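Workshop notebook, Drellstead
2019-12-18

End of the year nearly, and I promised myself I would write up the room before we all scatter, because in July I left it until after the break and could not remember a thing about where we had put anything. So I have made tea and sat down with the notebook, and whoever opens this next will just have to put up with my rambling.

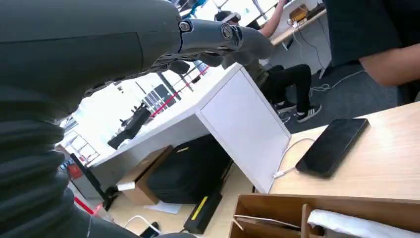
2 min read

The floor is where I'd like to start. We have far too much living under the desks. Cardboard boxes get pushed under "for now" and then stay there for months, bags end up next to them, and cables find their way across the carpet between the two. My plan is one box per desk, flattened when it's empty, and anything with a plug on it run along the wall (I know, I know, I say this every winter!).

The desk organizer has been a real success, I must say. It's only cardboard, but the upright slots are just right for cards and thin paperwork, and I'd happily buy another from Vullham if they still carry it.

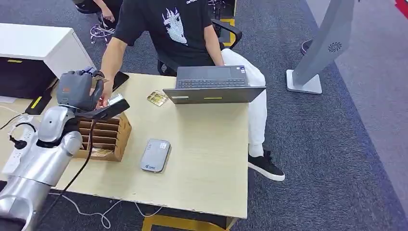 I did wonder whether we should get a proper one with drawers, and the Druller catalog has a handsome one, but drawers are where things go to be forgotten, and with slots you can see what you've got. Let's stay with the cheap one until it falls apart. Ours could do with some labels, and I'll bring a decent pen. 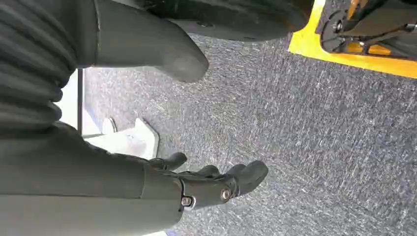 The carpet question came up again over lunch. I was all for changing it when we moved in, and now I've come around to it completely. It's quiet, it's kind to the knees, and a gray speckle like ours forgives a great deal between cleanings. It does swallow small screws, though, so please get down and look before the vacuum comes out. The Shibata vacuum needs a new bag too, and I've put that on the shopping list.

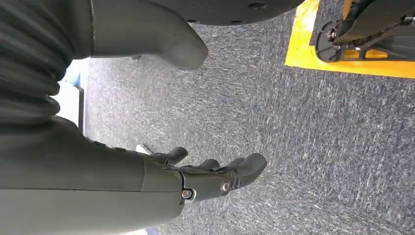

While I'm on shopping, we also need cable ties (a bag of 1,000 will see us through to spring and well past it), sticky labels, and a second power strip with a longer lead. I'd love a few hooks for bags as well, down at the window end.

Still to do before the break: sort the box of odd chargers, take the flattened cardboard out, wipe down the desks, and find the lid of the good teapot.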